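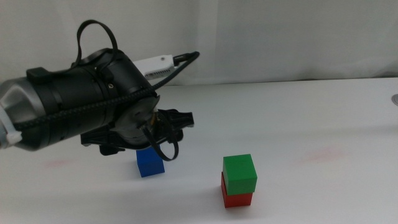

Mesa branca: limpar e manter limpa

Dicas rápidas, escritas entre duas coisas. Quem tem tampo branco mate sabe: tudo se nota. Dedadas, pó, a marca do copo.

Primeiro tirar tudo de cima. Cubos, peças, cabos, tudo para uma caixa. Pano de microfibra seco, depois húmido com uma gota de detergente da loiça. Nada de esfregão verde, risca e fica a brilhar às manchas. Secar logo.

Manchas de caneta: álcool num algodão, toques curtos. Experimentar antes num canto escondido.

Cubos de cor: água morna e sabão, secar bem antes de empilhar. O vermelho às vezes larga tinta, cuidado com o pano branco.
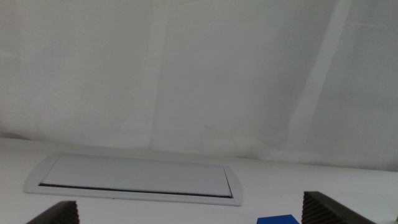

Equipa de Oficina e Arrumação, Arnwood

A ranhura na tampa branca do tampo. Ali junta-se de tudo, migalhas, pó, cabelos. Pincel seco de 2 cm, ao comprido, sempre no mesmo sentido. Aspirador só com o bico fino e na potencia mínima. Água não! Pano quase seco no rebordo e chega.

O tecido branco de trás: sacudir lá fora, lavar a 30, pendurar ainda húmido que os vincos caem quase todos. A Mechthild Eder passa a ferro, eu não tenho paciência.

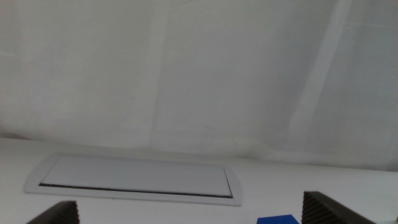 Se ficar algum vinco teimoso, borrifador e esticar com a mão de cima para baixo. Deixar secar sem mexer. Molas pesadas na bainha também ajudam, 8 chegam pra um pano largo.

Cabos: fita de velcro em vez de abraçadeira, abre-se e fecha-se quando é preciso. Com abraçadeira, cortar a ponta rente, arranha as mãos.

Panos sujos no balde junto à porta, nao em cima da mesa.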